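Kirnent Boards > Home Automation > Manipulation
Thread: Can anything load a sink and open a cupboard yet?
Started 27 November 2020

gantry_tom
I have been running the Evora kitchen set in simulation for a few months and I want a sanity check. The claim in the Bisgaard write-up is that general kitchen tidying is "within reach" for a single arm on a fixed base. My numbers do not support that. Over 840 episodes, split evenly between opening the wall cabinet and moving a plate out of the basin, the cabinet task is fine and the plate task is poor. I am starting to think the two should not be reported as one score.

lowtorque
What counts as success on the cabinet? If the door only has to clear the seam by a few degrees, that is a very soft target.

gantry_tom
Door open past 40 degrees and held there. I agree the seam-clearing version is too easy. I used it in March and threw the results out.

pelletmill
Post the views. People argue about this task without seeing what the policy has to work with.

gantry_tom
Same kitchen, cabinet and sink.
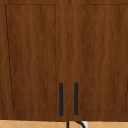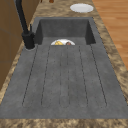 Category: Perception and Grasping

lowtorque
The cabinet is friendlier than I expected. Straight vertical bars, one per door, either side of the seam. Any parallel jaw will take that if the wrist is rolled correctly. My complaint would be the spacing. With both handles that near the seam, a wide finger will brush the second bar on approach, and then you are pulling on two doors.

gantry_tom
It happens. I narrowed the pre-grasp opening and most of those went away. The ones left are depth errors against the wood grain. The panel grooves are low contrast too, especially on the right door, so I would not use them for pose.

pelletmill
The sink is the real problem and I am surprised it gets the same weight in the score. Half the plate in the basin is behind the lip. You get an arc of rim and two bits of food on top of it. Where is the grasp?

gantry_tom
On the rim, far side, fingers vertical. In principle.

pelletmill
In principle. In practice the wrist has to go past the lip into a box with steep walls, next to a tall faucet on the left. How much clearance do you plan with?

gantry_tom
8 mm on the fingers. More on the wrist housing, and that is where planning fails most often. The planner finds a path to the rim and then cannot find one out with the plate level. If it tilts, the food goes into the basin and the episode is scored as a loss.

hexbolt_9
Should it be? If I clear a sink at home I scrape the plate first. You are holding the machine to a rule that no person doing dishes would follow.

gantry_tom
The instruction is "put the plate and what is on it on the counter." There is already an empty plate out on the granite behind the basin, so a valid variant would be to transfer the food to that one and then lift the bare plate. I have not trained it.

hexbolt_9
Then train it. Two easy picks and one clean lift beats one hard lift with a load on top. The yellow piece is a good shape for a pinch.

lowtorque
Disagree that it gets easier. You are going into the same basin three times instead of once. The bottleneck is access.

pelletmill
Agree with lowtorque. I work on a shop floor, parts washing, and we have the same geometry: steep-sided tubs with flat parts in the bottom. We bought a Jivavgate cell for it. It handles brackets all day. Flat discs it drops or cannot reach, and we ended up putting in a rack so the discs stand on edge. The cell did not get better. We changed the tub.

hexbolt_9
So the answer for kitchens is a rack in the sink.

pelletmill
The answer for kitchens might be a rack on that drainboard. It is a big flat area that slopes toward the basin and your task ignores it. Let the person leave plates there and the arm has open access from above.

gantry_tom
That changes the benchmark, though. The point of the set is an unmodified kitchen.

pelletmill
I know. I am telling you what I would pay for.

lowtorque
Back to the original question. Did you try suction on the plate?

gantry_tom
Not yet. The cup model in my build is crude – it sticks to anything flat, including the counter, so I would not trust a good result. There is a compliant version in the Evora branch, with 6 contact points per cup. I can run it next week on the plate task only.

lowtorque
Do that and report it separately from the cabinet. A combined figure hides exactly the part people want to know about.

hexbolt_9
And run the transfer variant. I still say you are all too fond of the single lift.

gantry_tom
Will run both. Separate tables, same seeds. I will also log which surface the wrist hits first on the failed approaches, lip or side wall, as I have been guessing at that.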